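The planner that learned to change its mind

The first thing I learn at Fendemora is that sushi is a terrible object. A cube has corners you can trust. A mug has a handle and a nice stiff wall. A piece of maki has a skin that slides and a middle that sags, and rice that gives way at precisely the moment a controller decides it has a good grip. Filippos Zervas, who writes most of the planning code, adores it. "It's the best test we've got," he tells me, already scrolling through a log to find me a good failure.

The software is called Skavadgate, and it began as something much duller: a queue. You gave it a job, packing a lunch box, say, and it broke the job into steps and ran them in order. Open the box, pick up a piece, put it in, go back for the next. It worked beautifully until anything moved. If a piece rolled over, the queue carried on regardless and closed the fingers on nothing at all.

So they threw the queue away. What replaced it is a planner that keeps 18 short futures alive at once, each one a guess at what both arms might do over the next second or so, and scores them against whatever the cameras report. When a guess starts to look silly it gets dropped and a fresh one takes its place. The whole lot is rescored every 35 milliseconds, and I could happily have watched the scores all afternoon. They flicker up and down on the screen like the levels on a mixing desk, and every so often a plan that has sat at the bottom for ages shoots to the top and takes over!
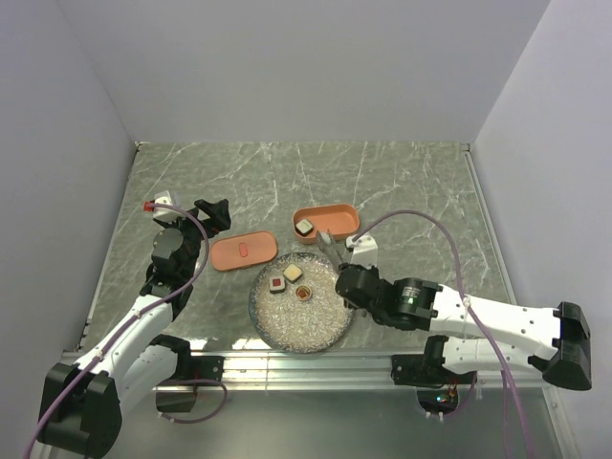

Ramanauskas would rather I didn't get carried away by the flickering. The planner gets the attention, she told me over tea, but it is only as good as the shape it is handed, and for most of last year the shapes were rubbish. Her view is that the team could have kept the old queue for another six months if perception had been fixed first, and she says so quite cheerfully in front of the people who wrote the new one.

She has a point. The perception module, Faltari, used to draw a neat box round each piece of food and leave it at that. Two pieces touching came out as one long piece, and the planner would set off with great confidence to grasp the join. The new version gives every point on the surface its own doubt, so the edge between two neighbours shows up as a band of low confidence and the planner learns to stay clear of it. Training it took 865 recorded runs, plenty of them made up entirely of mistakes.

The part I keep thinking about is smaller than either of these. Zervas calls it the yield rule, and it fits on one page of code. Each arm publishes the space it means to use next, and if the two claims overlap, the arm with less to lose waits. An arm holding food always has more to lose than an arm holding none. Before the rule went in, both would stop politely and stay stopped, and someone had to press a key.

There is still a list of open bugs on the wall, and the lid has a section to itself. Thin flat things confuse the depth estimate, which puts them a few millimetres too low, and the force controller has to sort it out on contact. Zervas wants to try 100 candidate plans instead of 18 and see whether the extra guesses help. Ramanauskas wants him to wait for her next depth model. When I left they were still arguing about it, with the scores running on the screen behind them.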